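Does the paper bag deserve its halo?

I've been reading the Liduna newsletter again, which is my first mistake. This time they were very pleased to announce that every order now goes out in kraft paper, and that this makes packing "kinder." Kinder to whom? Certainly not to the person doing the packing.

I spent a chunk of February helping Mulugeta Gashaw get 115 orders out for his spice business, so I have opinions. He had switched from plastic mailers to paper bags on the advice of a supplier, who of course sells paper bags. They cost more, they take up twice the shelf, and they won't stay open while you fill them. I asked him how many customers had mentioned the change. He thought five. One of those was complaining.

I don't hate paper. It folds well and it looks nice for as long as it stays on the pile. My trouble is with the claim that it's sturdy enough for anything, which I've heard from three different sellers now — none of whom seemed to have carried one home in the rain.

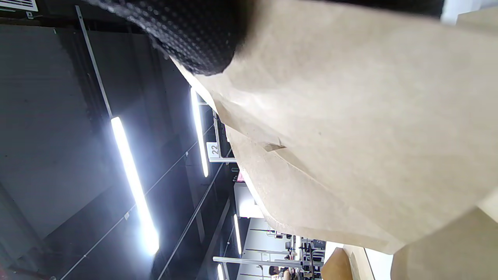

Handling is where I stop believing the brochures. A bag in the catalog has sharp corners and a flat front, and a bag in use gets grabbed by the top and goes soft with creases, like this one under a black dotted glove. There's even a little fold near one edge that could pass for a tear. Would I put a glass jar in it? Maybe, with a box inside, and then I'd wonder what the bag was for.

Mulugeta has ordered more of them anyway. I'm keeping my old canvas tote.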